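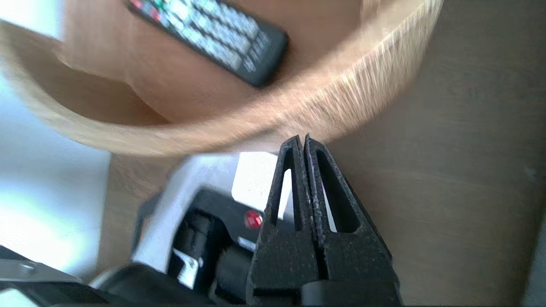
Round wooden bowl, light finish.

Progress report to Werkura, junior orienteering programme
Prepared by Akinyi Chege, 27 August 2022

Entries across the five school events reached 412, against a target of 340. The Indville relay in July drew the largest field. Two courses were shortened on the morning of the race after the stream crossing was closed, and the times for those courses have been left out of the season rankings.

Coaching: Kamlesh Bansal ran map-reading sessions for years 5 and 6. Attendance over the term was 229. Geeta Bajpai has taken over the Magesa group, which now meets at the lower car park.

Equipment: the timing units are in use. Three returned faulty readings at the relay and have gone back to the supplier. Control flags are adequate for next term. Compasses are short by one class set.

Spending is within budget apart from coach hire, which is over by 398. We ask to move this sum from the printing line.

Outstanding: land access for the autumn event, and first aid cover for the final.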